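4.2 What people did with the quiet hours

I should say at the start of this section that I came to the odd-jobs question sideways. The larger study was meant to be about pay, and I had a nice tidy interview guide all about pay, and then people kept wanting to tell me about the waiting. House-sitters, mattress testers, a man who is paid to stand in queues in Rilterdale, a woman who listens to hold music for a phone company and writes down when it crackles. They would answer my question on hourly rates in one breath and then spend half an hour on what it's like to be paid for a stretch of time in which very little is asked of you.

So I went back and added a diary. Of the 60 people we had interviewed by then, 29 agreed to keep one for 30 days (I was hoping for more, but it's a lot to ask of anybody, and we could only offer a voucher). They wrote in whatever they had to hand. Some used the app that Kimport had set up for us, some used a notebook, and one sent me the backs of bus timetables in a padded envelope, which I loved and which took an age to type up. In the end we had 2,234 separate entries, running from a single word ("sat") to four pages on the subject of a neighbour's hedge.

Archie Moncrieff and I read all of them, separately, and each made our own list of what people seemed to be doing. Then we compared lists over a very long lunch and argued. Archie had a category called "idling" and I couldn't stand it! It lumped together the queue-stander doing his crossword and the night-time house-sitter who was wide awake listening for the boiler, and I didn't think those two had much in common beyond a chair. We split it into "own business" and "keeping an ear out", and the coding went a good deal more smoothly after that.

Keeping an ear out was the bigger surprise. People in this group looked as if they were doing nothing and felt as if they were working quite hard. One sitter on the Zeltbridge books wrote that she could never get into a novel on a job, only magazines, "in case I have to stop". Another said he'd been asked by a friend how he could possibly be tired after two days in somebody's spare room, and he hadn't known what to say. I've had that same conversation with my own mother regarding marking, so I may have been a soft touch here, and Archie did go over those entries a second time to keep me straight.

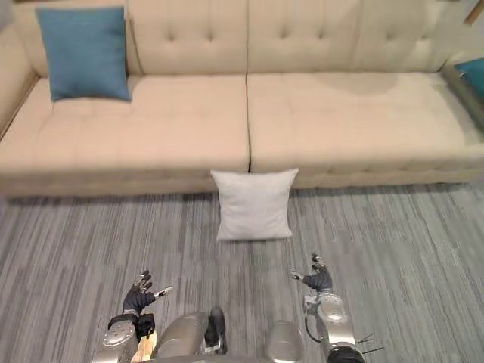
Figure 3. A long tufted sofa with two seat cushions.

The own-business entries were cheerier on the whole, though they had their own worries. Quite a few people were studying, or filling in forms for better jobs, or (in one case) writing a cookery book in the gaps between tasks, and they were often a bit cagey about it. McIver's earlier work on night porters found much the same caginess, and put it down to strict managers. I'm not so sure. Most of our people hardly ever met the person paying them, and several had been told outright that they could do as they pleased. They still hid the textbook when the door went. When I asked the cookery writer why, she said it felt rude to be seen getting on with her life on somebody else's money, and then she laughed and asked me not to tell the agency.

There was a third, smaller pile that we never found a good name for, and it's down in the tables as "filling". Here people had finished what they were asked to do and made up some more. They wiped down kitchens they hadn't used. They rewrote a perfectly good product report in neater handwriting. The testers did this more than the sitters, and new starters did it more than old hands, and it had mostly faded by the end of the diary month. I'd have liked to follow it further, but our second round of interviews slipped to October and by then a fair few of the newer people had moved on to other work.

One word on the pay, seeing as that's what I was supposed to be asking about. People paid by the job reported far less filling than people paid by the hour, and that held for testers and sitters alike. Keeping an ear out didn't shift with the pay arrangement at all, and I come back to that in section 5, where the rates themselves are set out.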